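22nd September

Finally got back to the hide glue this morning, after what feels like a whole season of promising Anju I would. The Katiyar batch soaked overnight and swelled up beautifully, so I warmed it slowly in the water bath and gave it 30 minutes before I touched it. First brushful was too thin – my own fault for being generous with the water – so I let it sit with the lid off while I cut test strips.

Glued up 31 small lap joints in the end, half with the Katiyar and half with the old Pludent flakes we've had since March. The odd one out went to the Pludent. Shivam wants them left alone until tomorrow and I'm inclined to listen to him, much as I'd love to start snapping them!

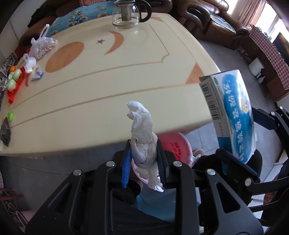 Cream tabletop with the star and crescent.

The Pludent smells stronger and grabs faster, which Nisha likes and I find a bit nerve-racking on a long joint. Might try a pinch of salt in the next pot to slow it down, as Abhishek does with his.

Still to do: wash the brushes properly, label the second jar, ask Sarla for her notes on storing leftover glue.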